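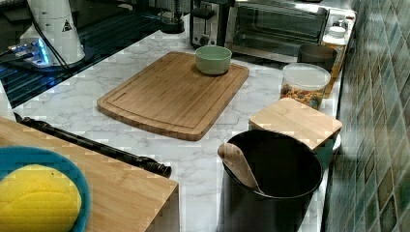

Dallo bamboo board, large, with juice groove

Our big one. Light bamboo, rounded corners, shallow groove the whole way round the edge. Made for us by Bruston. Sits flat on the bench and is wide enough to carve a roast on with room left for the veg.

Size: 58 cm on the long side
Weight: a bit heavy for one hand, use two
Finish: food safe oil, done in the workshop
Stock: 11 left in this colour, more in July

Care. Wash by hand, warm water, bit of soap. Dry it straight away and stand it on its edge. No dishwasher, no soaking in the sink overnight. Oil it when the colour starts looking dull, any food grade mineral oil is fine. We use the Eter one, 40 mL does both sides.
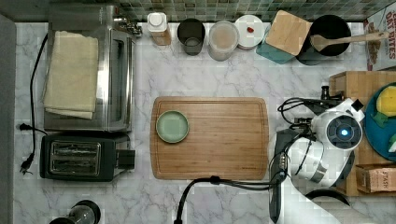 If it lives on the counter full time, turn it over now and then so both faces get some air. Keep it back from the toaster oven too, steady heat on one side will warp it. Small warps usualy come out if you lay it hump side up for a few days.

Groove holds a fair bit of juice but it's shallow, so tip it out before you move the board. Wipe the groove with a cloth corner afterwards, crumbs love it in there.
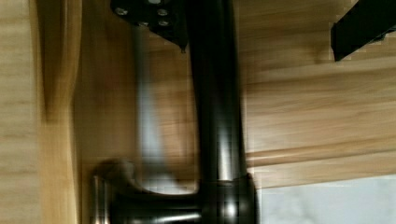
Ordering

Pick up or post. Posted boards go in a flat carton with card corners. Arsen Kostiuk looks after trade orders, email him thru the contact page and say how many and what colour. Khokhar end grain boards are on there own page, different care so dont mix them up.

Returns within 40 days, unused and un-oiled please.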